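Stindon Self Storage: Frequently Asked Questions

What sizes are available?
Units at the Mimdale site run from 9 to 100 square feet. Larger units, up to 400 square feet, are on the ground floor only and have roll-up doors.

How is rent billed?
Rent is due on the first of each month. If you move in partway through a month, the first bill is prorated by the day. A refundable deposit equal to one month's rent is taken at signing.

Is the building climate controlled?
Floors two and three are heated and cooled. Ground-floor units are ventilated but not heated. Do not keep candles, vinyl records or musical instruments on the ground floor between June and the end of summer.

How should I pack electronics and small equipment?
Remove batteries and store them separately. Wrap cords loosely. Use the original box if you have it, or a double-walled carton with padding on all six sides. Do not use plastic wrap directly against a housing, as it traps moisture.
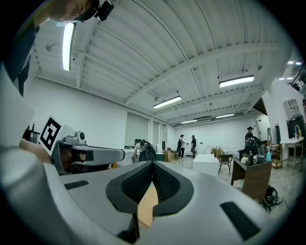

Light grey equipment with black pads, near a cardboard-colored surface.

Can I stack boxes to the ceiling?
No. Leave 18 inches of clearance under the sprinkler heads. Put the heaviest cartons at the bottom.

What can't be stored?
Food, live plants, fuel, paint thinner, propane tanks, fireworks and tires. Lawn mowers are accepted with the tank drained.

Are my belongings insured?
Not by us. Proof of coverage is required before you receive a gate code. Most renter's policies can be extended to a storage unit; ask your agent.

When can I get in?
Gate codes work from 6 a.m. to 10 p.m. The freight elevator shuts off at 9 p.m.

What happens if I pay late?
A late fee is added after the grace period stated in your lease. Access is suspended until the balance is paid. At 90 days the unit may be put up for lien sale.

Who handles billing disputes?
Write to Catherine Rutherford at the Mimdale office and include your unit number.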